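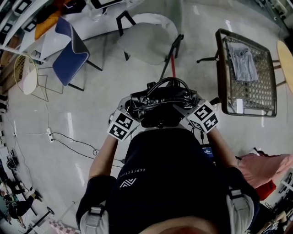 Search this site... Go

FODEX RELEASES OKORA 7, WRIST TRACKING SOFTWARE FOR DEMONSTRATION CAPTURE

QUINTANILLA, May. Fodex today put out version 7 of Okora, its tracking and planning toolkit for teams that teach robots from human demonstrations. Available now to all license holders.

What's new. Okora reads printed marker cubes worn on both wrists and works out where each hand is, even when only a face or two is in view. Handles bags, cloth, other things that bend. Ordinary cluttered rooms, no cleared floor needed. Calibration down from 9 minutes to almost nothing.

Also in this release: a replay tool that lets users scrub thru a session and fix dropped poses by hand. A new exporter for the Fadden planner. Old session files open without conversion.

"Most of our users were loosing good takes to one bad marker read," the company said. "Version 7 keeps the take and flags the gap."

Tested on 400 recorded household tasks before release. Free for teams with under 100 hours of stored sessions, paid plans above that. Upgrade notes and cube print files are on the Fodex downloads page.

Press contact: Fodex press desk, Quintanilla office.

Share 9 | Comments 0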